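Thaddäus Kuster
The two-arm build, part who knows. Long thread, get a drink first

Both arms are on the bench and pointing at each other!! I have been waiting to type that since March.

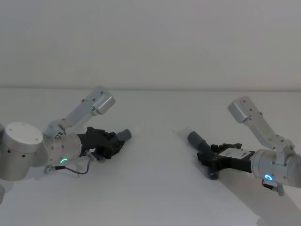 Left and right, fingertip to fingertip. Green ring on one, blue on the other.

2/ For anyone new: I'm putting together a two-arm setup in the Zosetti shop (the shared place I keep going on about, back corner, next to the drill press). The project is called Jukau. The goal is to get it to hold a thing with one hand and do something to it with the other. Unscrew a jar lid. Fold a dish towel, if I'm feeling brave.

3/ Both arms are secondhand. I got them as a pair, then spent way too many evenings finding out they weren't really a pair. Different firmware, different cable lengths, and one had a wrist that made a noise like a coffee grinder. Took that wrist apart, cleaned it, put it back, had one screw left over. Took it apart again. Found where the screw goes. It's fine now.

4/ Before anybody asks about the ring colors: I set those myself. Green is left, blue is right. When I'm staring at a log at 11 pm and it says "arm 0 fault" I do not want to stand there working out which one is arm 0. I did that for weeks. I once restarted the wrong arm three times in a row and then blamed the power supply.

5/ The angled brackets coming up off the wrists are the part I'm proudest of. Version one was printed and it flexed like a diving board every time the arm stopped moving. These are metal, cut by Lombardi down the road, and I drilled the holes for all those little screws by hand. A few are off by a hair. If you ever come by the shop please don't look too closely

6/ Why a bracket at all? I want a spot to bolt things near the hand that moves with the hand. A sensor, a light, maybe a small camera later. Nothing goes in the gripper's way and I don't have to redo the wrist each time I change my mind (often).

7/ Grippers! The bodies are stock, the gray fingertips are not. The ones that came with it were hard and slick and dropped everything I own. I swapped in round ones and so far they hold a marker, a spoon and a roll of tape. They do not hold an egg. I have stopped trying eggs

8/ Cable talk, skip this one if you're normal. The left gripper's cable makes a loop under the wrist and gets caught by a little metal clip. That loop took me four tries. Too short and it pulls on the connector when the wrist rolls over. Too long and it snags on the gripper when it comes back. I ended up at 165 mm and I've written that number on the wall by the bench in marker. (Not the white wall. The other one. They'd kill me.)

9/ Yes I put a label on the connector. Yes, I learned that lesson the way everybody learns it.

10/ OK so, what I've been working on this week: getting the two arms to agree on where they are. Each one knows its own position really well. Neither has any idea where the other one is. So you measure from base to base, type that in, and hope.

11/ The way I check it is kind of dumb and I love it. I pick one point in the air over the middle of the table and tell both arms to go near it, nose to nose, with a gap in between. Then I measure the gap. If the math is right, the gap I asked for is the gap I get.

12/ First run: way off. Like, embarrassing. The right arm was pointing past the left one like it was giving directions to a tourist. I had the base rotation flipped by a couple of degrees and every bit of that shows up at the far end of a long arm.

13/ Second run, after I redid the base measurement with a proper straightedge: off by 2 mm. I measured it again and it was still 2 mm, so I'll take it! For jar lids that's plenty. For threading a needle, no, but I can't thread a needle either.

14/ Someone in the last thread asked how I keep them from crashing into each other. Couple of things. There's a keep-out box in software around each arm, fat enough to cover the bracket. Speed is turned way down, like watching paint dry. And I've got my hand on the stop button the entire time, every time. I hit it a lot. I hit it once because a truck went by.

15/ The software side is called Geditano. It's a pile of Python I wrote that grew a name. It does the motion for both arms from one script so they start on the same tick. Before that I had two scripts in two windows and I was pressing enter with both hands like I was launching a submarine.

16/ It does 177 moves in the warmup routine now. That's too many! I kept adding little ones to chase that grinding wrist and never took them out. It takes so long that I go make tea. On the list to fix.

17/ Table notes, since two of you care: plain white top, matte. I had a shiny one before and the overhead lights bounced off it so badly I couldn't judge a gap by eye. Matte is so much nicer. I can see the shadows of the arms on it too, and I use them more than I'd like to admit for telling how high a hand is.

18/ Stuff still to do:
shorter warmup
real strain relief on the right side, to match the left
sensor mount for the brackets
pick the first jar (taking suggestions, wide lid please)

19/ Money question, I always get it. Less than a used car, more than I told my brother. The arms were most of it. The brackets were cheap and the screws were weirdly not.

20/ Next up is the handoff. Left picks up the marker, right takes it, puts it down. I've done it in the simulator and it looked great, and I trust that about as far as I can throw the bench.

21/ If you've done two-arm calibration at home and have a better trick than pointing them at each other and getting out the ruler, please tell me. Replies are open, I'm at the shop until they turn the heat off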